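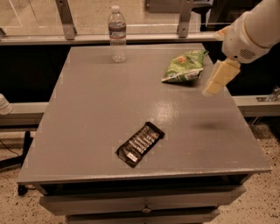 Grey drawer cabinet, water bottle at the back.

2025-07-14

Flash work again, carrying on with the grids and the small softbox for the Viven heads. Sơn did the metering, I did the clamping and the writing down. Þórarinn wants a short list of which modifiers are worth keeping in the hire kit before the Ustia job in September, so I have tried to be tidy about it.

Set-up: one Viven head on the short boom, meter at chest height on a stand, grey wall behind. Same sync lead as last time. Power set by hand, never on auto. Distance from tube to meter 100 cm, checked with the tape before each run because the boom sags a little when the softbox is on it. Shutter and ISO left alone all day.

Bare head first. Ten pops, all within a tenth of a stop apart from the first one, which was low. It was low on the second head as well. I think the capacitor wants a pop or two after sitting over the weekend, so from now on we throw away the first two and start counting after that.

Coarse grid next. It slides into the front of the mount and is held by two plastic lugs. One lug is worn and the grid sits slightly skew unless you push it home with a thumb. Skew, the bright patch on the wall moves left by the width of a hand. Pushed home it is centred. We lost a bit over a stop in the middle compared with bare, which I can live with. Edge of the patch is soft and even.

Fine grid is less good. The cells near the rim are crushed on one side (my doing, I think, it was at the bottom of the case under the clamps) and there is a dark notch in the edge of the patch at four o'clock. Turned the grid by a quarter and the notch went round with it, so it is the grid and not the head. You would not see it on a face. You would see it on a plain backdrop. Marked the rim with white tape.

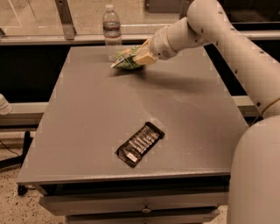

After the grids we did the softbox, the Hedska one with the elastic strap. The strap is tired. It holds with the head level but creeps forward once the head is tipped down past halfway, and after 90 pops with the head tipped it had moved far enough to show a bright line of spill along the top. Sơn put a strip of rubber under the strap and we ran it again from the start. No creep this time. The rubber is from the offcuts tin, nothing special, and it should be glued down if we keep the box.

Colour: the softbox is warmer than the grids. We read 273 K between the coarse grid and the Hedska box at the same power, the box being the lower of the two. The inner cloth has yellowed, I suppose. Fine if everything on a job goes through the same box, awkward if one light has it and the other has a grid. A quarter blue gel over the tube brought it back close enough. Gel taped at the short sides only, so that air can get out.

Also tried the snoot from the Ásgeirsdóttir box of bits. It does not fit the Viven mount without the adapter ring, and with the ring on it blocks the slave eye. It will fire on the lead but not by slave. I have put it back with a note inside.

Heat. The modelling lamp was on for most of the softbox run and the front of the mount got too warm to hold. Switched the lamp off and left the head for a while before taking the ring off. The lugs are plastic and I wonder if that is how the coarse one got worn – soft from the lamp, then twisted. Lamp off for grids unless somebody needs it to aim.

Pop counter on the older head reads 3170. Writing it here so that we can tell how many it does before the tube goes. The newer head has no counter.

For Þórarinn: keep the coarse grid, keep the softbox if the strap gets sorted, replace the fine grid, leave the snoot out. I would like a second coarse grid so that both heads match.

Still to do:
Glue the rubber under the Hedska strap.
Find out if the lugs can be bought on their own.
Repeat the colour reading with a fresh battery in the meter. It showed one bar by the end, and I don't fully trust the last three readings.
Sync lead is stiff near the plug. Spare is in the second drawer, untested.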